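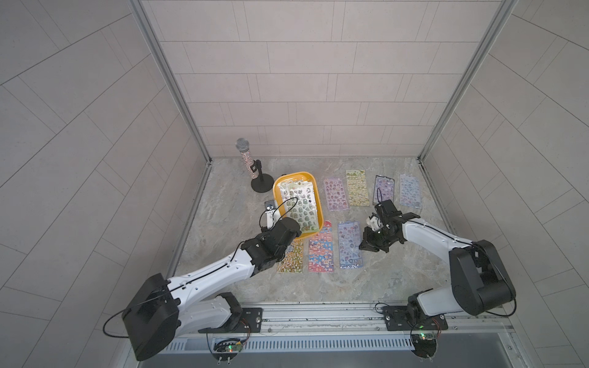

A two-arm work cell with a yellow tray and packaged sticker sheets on the cell floor.

Skorner sets out equipment plan for small-goods packing at Careck

CARECK, 31 March 2021. Skorner, the contract packing company, today published its equipment plan for the Careck site, under which it will buy 39 two-arm robot work cells for the sorting and packing of small, light goods. The board has approved a total budget of £864,000 for the programme, which will be known as Nudgate.

Of the approved sum, £584,000 is set aside for the cells themselves. The remaining money will pay for changes to the building, electrical work, spare parts, staff training and a reserve held by the finance department. The reserve may be spent only with the written agreement of the board.

Nudgate will be carried out in two stages. The first will bring 23 cells into use on the lower packing floor, with delivery to begin in August. The order for the second stage will be placed after the board has received a full report on the running costs of the first. Skorner has agreed terms that hold the unit price for both stages and place no duty on the company to take the second.

The work planned for the cells is the handling of flat and oddly shaped items that are sold together in mixed sets, such as sticker sheets in clear sleeves, stationery and small novelty goods. Orders of this kind change often and run in short batches, and for that reason have until now been packed entirely by hand. Glossy packaging calls for particular care, as light reflected from a sleeve can make it harder for a vision system to find the edge of a sheet. Sleeved goods were therefore included in the buying requirements from the outset.

Niamh Cullinane, Director of Operations at Skorner, said: "We have looked closely at what this equipment will cost to own as well as what it costs to buy. A low purchase price is of little use to us if a worn gripper stops a bench for a week. The plan gives our managers a clear budget for each cell over its working life, and it gives our customers a clear date on which to expect a change in service."

The cells will be supplied by Amaral, which was chosen following an open invitation to tender. Bids were judged on purchase price, the price and availability of replacement parts, the time needed to move a cell from one product to another, and the support offered on site. Bidders were also asked to state separately the cost of any software licence that would need to be renewed each year. Offers that folded such charges into the purchase price were returned for correction before they were scored.

Under the agreement, Amaral will keep a stock of grippers, cables and control boards at Careck. Skorner will pay for these parts only when they are used. Routine cleaning and inspection will be carried out by Skorner's own staff, and the time needed has been entered in the labour budget for each shift. More serious repairs will be charged at a fixed rate agreed for the length of the contract.

Building work on the lower packing floor will include new power points, improved lighting and wider aisles between benches. The existing hand-packing benches on the upper floor will remain in use throughout. Customers with orders already booked will see no change to their delivery dates or prices as a result of the programme.

No redundancies are planned under Nudgate. Packing staff at Careck will be offered paid training in loading the cells, changing trays, clearing faults and checking finished sets. Those who complete the training will move to a higher pay grade. The cost of the new grade has been included in the running budget for the site and does not form part of the £864,000 approved for the programme.

"Our packers know these goods better than anyone," Ms Cullinane added. "They know which sleeves slide, which sheets curl and which sets come back from the customer with something missing. I asked that packing staff should sit with the buying team when the requirements were written, and several of those requirements came straight from them."

Each cell will be written down over its expected working life in line with the company's usual accounting policy. Spending against the budget will be reported to the board every quarter, with purchase, fitting and repair costs shown separately. A cell that cannot meet its agreed output after a settling-in period may be returned to the supplier under the terms of the contract, and the price refunded.

Skorner will write to all current customers with details of the product types that can be moved to the new cells. Customers who would like their goods to be considered for the first stage are asked to send samples, in final packaging, to their account manager. Samples should include every version of the packaging currently in use, including any seasonal designs.

ENDS

Notes to editors

Skorner provides packing, labelling and storage services to makers and sellers of stationery, gifts and craft goods. Its main site is at Careck.

The Nudgate budget covers equipment, building work, spare parts, training and reserve. It does not include wages or energy costs.

Requests for interviews with Niamh Cullinane should be made through the Skorner press office. Site visits can be arranged once the first stage is in use.

Related news
Skorner opens second loading bay at Careck
Changes to customer sample deadlines
Skorner publishes guidance on sleeve and label sizes
Paid training places for packing staff
Upper packing floor: revised opening hours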